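**Subject: Re: [shopfloor-chat] Anyone else got arms on the folding tables?**

Hello all, Monday lunch break so this'll be typed with one hand and a sandwich.
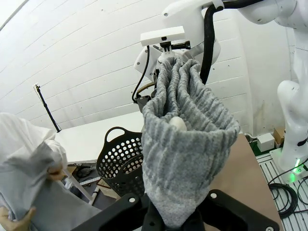

We've had ours since April, on the knits side at Prandden, and I've been meaning to answer Judit's message ever since it landed because she's asking exactly what I was asking back then (and not getting a straight reply to, I might add!).

> On Friday Judit Fodor wrote:
>
> Hi everyone, bit of a plea. Our place is bringing in robot arms to help with the sorting and folding and we've had one meeting about it, which was mostly slides. I've got 12 people on my shift and they're all asking me the same things. Do you end up working next to the arms or are you moved off somewhere? Does the pace go up? What happens to the people who've done folding for years and are really good at it? I don't want the brochure version, I can read the brochure. What's it like by the second month?
>
> Also has anyone had trouble with knitwear? Our manager says it's all the same to the machine and I have my doubts.
>
> Judit

Right, knitwear first because that made me laugh. It is NOT all the same to the machine. A flat cotton sheet or a tea towel, fine, lovely. Give it a ribbed knit and you've got something that stretches when you pull it, bunches up when you don't, and hangs in a sort of long sausage with pockets all down it. Two arms have to share the job, one keeping the top and the other taking hold lower down, and finding the proper edge in all that grey fluff is hard enough for me with my glasses on. We put the heavy knits through slower than everything else and I'd push for that in writing before you start, Judit. Ours was only agreed after three weeks of arguing.

Check inside the folds too, whatever anybody tells you about the sorting upstream. Things get tucked in there. Socks are the usual, but we've had buttons, tissues and one very well-travelled hotel soap. We do a quick shake by hand first, and that shake is now an actual task with a name on the rota (it's called "loosing", don't ask me, it came over from the Fitzgerald site with one of their supervisors).

On whether you get moved off: no, not here. You're still in the room handling cloth, just different cloth. I used to fold all day. Now I do the big pieces, the mending pile and whatever the arms have given up on, and I do a fair bit of sorting. My shoulders are better for it, I'll say that much. My feet are worse! There's a lot more walking back and forth, and if they tell you to bring decent shoes then bring them.

The pace question is the one I'd be careful with. It didn't go up for the arms so much as for us in between. When it was all hands you had little gaps, somebody fetching a basket, somebody telling you about their daughter's wedding. With the arms the next lot is always sort of there waiting, and you feel rude leaving it. Our rep got us a fixed break of 14 minutes mid-morning on top of lunch, which is an odd number and I gather there's a story behind it, but it's ours and we take every one of them.

As for the good folders, this is the bit I got cross about. We had 2 women who between them had more years on knits than the rest of us put together, and for the first month they weren't asked a single thing. The fitters from Nisen were stood about trying to work out where to take hold of a cardigan, and Maureen was six feet away doing it without looking. Eventually someone did ask, and she's now down as a trainer, with a pay bump. Small, but it's there. So if you've got people like that, Judit, get their names in front of whoever's running it before the arms arrive. Don't wait to be asked.

A few odds and ends that weren't in our slides either:

- Cables. Ask where they're going to run and who tidies them. We had words about this.
- Ask who's allowed to stop it. Ours is anybody on the floor, and I wouldn't settle for less.
- If there's a fault log, make sure your lot can write in it. Ours was on the supervisor's laptop for ages, so half of what went wrong never got put down.
- The software (we use Jister) shows how many pieces each bench has done. Find out early who looks at that and what for. We're still going round and round on it.

Would I go back? Some mornings, yes. I miss the chatter more than the folding. But I don't dread a full load of jumpers the way I used to, and I'm not going home with my neck in knots.

Judit, ring me if you like, I'm off by 3 most days and the number's the same as it was at the old place. And did anyone keep the notes from the last get-together? I've lost mine and I promised them to two people.

Bev
knits, Prandden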